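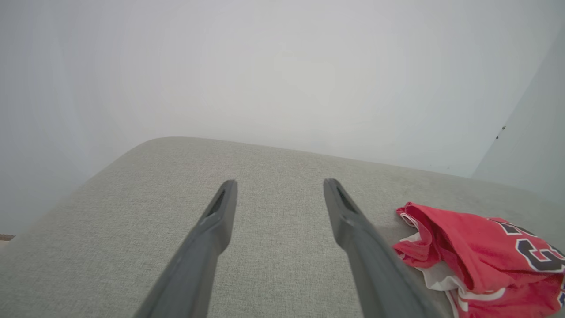 Steratby, 18/06/2018

Home | Riding School | Livery | Inspections | Contact
Print this page | E-mail this page
Shares 12 | Comments 2

Steratby Riding Centre: Summer Inspection of Yard, Tack and Riding Areas

Inspecting officer: Rochelle Pettigrew
Accompanied by: Tobias Iwasaki, yard manager
Areas covered: main stable block, tack room, feed store, hay barn, indoor school, outdoor arena, Ullitz paddocks
Marking: S = satisfactory; A = action required; N = not inspected on this visit

1. STABLES

1.1 Door bolts and kick bolts: A
The lower bolt on the corner box does not close fully. The box is to remain out of use until the bolt has been replaced.

1.2 Floors and drainage: S
Drains clear. Rubber matting has lifted slightly at the rear of two boxes and should be refitted when the boxes are next emptied.

1.3 Tie rings and breakable loops: A
Several rings on the outer wall had no twine loop. Horses must not be tied directly to the ring. Mr Iwasaki undertook to have loops fitted before evening stables.

1.4 Lighting and switches: S
Covers intact. Cobwebs to be cleared from the fittings above the aisle.

2. TACK ROOM

2.1 School saddles: A
Stitching on the girth straps of the brown general purpose saddle (Segura) is worn through in two places. Saddle withdrawn and labelled. It may be returned to use only after repair by a saddler and a written note in the tack book.

2.2 Stirrup irons and safety releases: S
All releases opened under hand pressure. Two pairs were stiff and have been oiled.

2.3 Loan hats: A
Three hats carried no record of purchase date and have been removed from the loan shelf. The hat register should show the date each hat came into use and any fall in which it was worn.

2.4 Bridles and reins: S
Clean and supple. One buckle tongue on the pony Nusa's bridle is bent and should be watched.

3. FEED STORE AND HAY BARN

3.1 Feed bins: S
Lids secure, with no sign of vermin.

3.2 Hay stack: A
The stack stood at 152 bales, and the top row on the east side overhung the walkway. The walkway was closed during the visit and the row taken down. Stacks are to be stepped back as they rise.

3.3 Fire points: A
Extinguishers in date. The access route for fire vehicles was blocked by a parked trailer, which was moved on request. The same comment was made at the last inspection, and the centre is asked to mark the area on the ground.

4. RIDING AREAS

4.1 Indoor school surface: S
Even, with the track recently levelled. Kickboards sound.

4.2 Outdoor arena fencing: A
One rail on the long side is split. Jump cups had been left on unused wings and must be taken off when no pole is in place.

4.3 Mounting block: S
Steady on level ground.

4.4 Ullitz paddocks: N
The lower paddock, with some 700 metres of post and rail, was not walked owing to mares with foals at foot. It will be inspected in August.

5. RECORDS

5.1 Accident book: S
Entries complete and signed.

5.2 Instructor first aid certificates: A
Certificates were seen for all instructors except Imke Wegener, whose renewal has been booked. A copy is to be sent to the office on receipt.

5.3 Repair budget: S
£2,609 remains for the year. The saddle and the arena rail should be the first items charged to it.

COMMENTS

Wendell Haddad
Could the centre confirm whether privately owned hats worn by livery clients fall under item 2.3?

Rochelle Pettigrew
Item 2.3 applies to loan hats only. Livery clients remain responsible for their own equipment, although an instructor may refuse a lesson where a hat is plainly damaged.

Print this page | E-mail this page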